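Miranda desktop tower, refurbished by Nidivix

I've been doing up old desktops in Burville for longer than I care to admit, and the Miranda is the one I keep coming back to. It's quiet, it starts when you ask it to, and it'll do your tax, your emails and the kids' homework without a grumble. I use one at home myself (under the stairs, next to the cat's bowl).

Each one gets a full clean, a new drive and fresh thermal paste before it goes on the shelf. My mate Natanael Vasconcelos does the final test, and he's fussier than I am, so you're in good hands!

The side panel comes off if you ever want to add memory. Lay the tower flat on a bench first, it's much kinder on your back and you can see what you're doing.
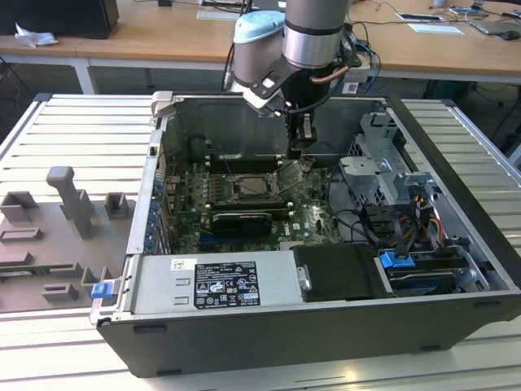
What you get

Tower, power lead and a printed set-up sheet
Four memory slots, two already filled
200 GB drive (bigger ones on request, just ask)
Grey or black case, whichever I've got in

Price and pick-up

$200, or $40 more with a Jadent keyboard and mouse. Pick-up is free from the Burville shop. I can post, but towers are heavy and the courier isn't cheap, so have a chat with Nisreen at the counter first and she'll work out a price for you.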